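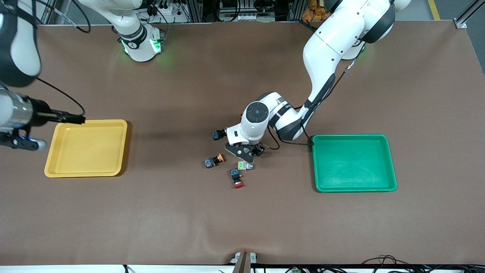 Page last changed: 07/04/2019

Kandach Button Sort

README and data card, release 3

Contents

What this is
The table
The parts
The trays
How a session goes
What's in the download
Labels
Known problems
Uses, good and less good
Changes
License and citing

What this is

Kandach Button Sort is a collection of 900 short tabletop sessions in which electrical push-button components start out scattered between two trays and get put away. If you have ever emptied a junk drawer onto a table and sorted the contents while a perfectly good movie went unwatched, you already understand the task. We have added a spreadsheet.

The collection grew out of an inventory job. Somebody bought the leftover stock of a closed control panel shop, and it came in one large carton with the word MISC on it. Sorting the carton took long enough that keeping records of it began to seem like a reasonable use of the time. Release 1 was the result. Releases 2 and 3 are the result of reading release 1.

The table

Every session uses the same big brown work table with a smooth brown mat on it. The mat has a faint crease along the lower portion, near the front edge. We tried leaving it rolled the other way over a weekend, then under a stack of catalogs. The crease is now a permanent member of the project, and a few users have told us they line up their crops by it. Please don't. The mat gets lifted for cleaning and never goes back in quite the same spot.

Brown was the color in stock. It is easy on the eyes and hides pencil marks, and small dark parts can be hard to find on it, as you'll see from the session notes.

The parts

The carton held 18 kinds of part once the duplicates had been argued over. All of them are push buttons or pieces of push buttons, meaning operators, contact blocks and the collars that hold one to the other. Types are numbered P01 to P18 in the order we pulled them out of the carton, an order with no meaning at all. P04 and P11 are the same part from different years. By the time we noticed, both numbers were in too many filenames to change, so they stay separate and you are welcome to merge them yourself.

Most sessions use a small handful of parts, such as the five in the photo at the top. We tried bigger piles early on. They made the sessions long and the labels miserable, and parts on top of other parts led to a discussion of what "on the table" means that we would prefer not to reopen.

Parts are wiped with a dry cloth before use. Several still have old adhesive on them from stickers that somebody once thought were important. Solvent took off the glue and, on one part, the printing, so we stopped using solvent.

The trays

There are two shallow plastic trays, one yellow and one green. Yellow goes on the left and green goes on the right. This was decided once, without any theory behind it, and has been the most stable decision in the whole project.

What each tray is for depends on the sort rule for that session:

by type: operators to yellow, contact blocks to green
by condition: good parts to yellow, doubtful parts to green
all one way: everything to the tray named in the notes

"Doubtful" means a button that sticks, rattles, or has a terminal screw that turns forever. Condition was checked by pressing the thing a few times before the session and forming an opinion. Condition is not something you can read off a picture of the part, so if your model appears to have learned it, look at your splits again.

The trays have raised rims. A part leaning on a rim, half in and half out, gets the label RIM. A part that goes over the far side and off the table gets the label FLOOR, and then a flashlight.

How a session goes

1. Clear the mat and set out both trays.
2. Draw the parts from the bag for that session.
3. Scatter them in the middle of the table, between the trays. Don't arrange them. People arrange them.
4. Write down the rule and the starting parts.
5. Sort.
6. Stop when the middle is clear or at 90 seconds, whichever comes first.
7. Write down where everything ended up, including the things you'd rather not.

Step 3 gave us more trouble than all the others. Left alone, anyone scattering buttons will produce a pleasant little fan with even gaps. We now drop them out of a paper cup held low over the mat. They still land closer together than a textbook would like, and some land upside down, which for a mushroom-head button is a stable and very smug position.

What's in the download

sessions.csv: one row per session, with the session number, the sort rule, the starting parts and the outcome
parts.csv: one row per part type, with our description and any maker's number we could read
photos: a folder of opening photos, named by session number
notes.txt: everything that would not fit in a column
rules.txt: the sort rules at full length, including the ones we dropped

Start with notes.txt. It is long and in no particular mood, but the answers to most of the email we get are in it.

Text files are UTF-8. The degree sign in parts.csv is known to upset one popular spreadsheet program, and we have decided that this is between the two of them.

Labels

Each part in each session gets one final label.

YELLOW: in the yellow tray
GREEN: in the green tray
MAT: still on the mat at the end
RIM: on the edge of a tray, in neither camp
FLOOR: see above
LOST: see below

LOST covers parts that were in the starting list and absent from every later inventory. There are 3 of them. One is a P07 collar that we believe went out with the packing paper. We have no beliefs about the other two.

A separate yes/no column called by_rule says whether the part landed in the tray that the rule asked for. A part can be labeled GREEN and still be wrong. Release 1 had only a single column for both ideas, and that column was called ok. Do not use release 1.

Known problems

The lighting changes over the collection. The older sessions have a window on one side, and you can tell the time of day from the shadows if you are that kind of person.

P15 and P16 differ only in the contact block, and with the block facing down they look identical. We labeled them from the bag list. Anyone claiming to tell them apart from above is guessing, and we include ourselves.

Grastard, the bench scale we used for the part weights, drifts. Treat the weight column as gossip.

Several sessions under the "by condition" rule were sorted with the trays' meanings reversed. The labels are right about where the parts went and the by_rule column is right that they shouldn't have. We kept them in. They are good sessions apart from being backward.

Uses, good and less good

The collection works well for practice with small part recognition, pick and place bookkeeping, checking whether a sorting rule was followed, and teaching new people how to write down an outcome before they tidy it up. The Aoki parts list converter reads parts.csv directly if you rename the first column to id.

It works less well as a guide to electrical parts. We describe what things looked like on a table. We don't give ratings, and none of these buttons should be wired into anything on the strength of a row in our file. It also won't tell you how people sort in general. It covers one carton, one table and two trays.

Changes

Release 3: split the ok column in two, added RIM, fixed the spelling of "momentary" in a great many rows.
Release 2: added the green tray sessions that had been saved in a folder called temp. Renamed the folder.
Release 1: see the warning under Labels.

The next release is planned for June and will fold in the Arkham carton, a second lot of switch parts that arrived in better order than the first. It has dividers. We are trying not to get used to them.

License and citing

Free to use, copy and change for any purpose, with credit to Kandach Button Sort and the release number. Please include the release number. Corrections are welcome as plain text with the session number in the subject line, and if you have a spare P07 collar, we pay postage.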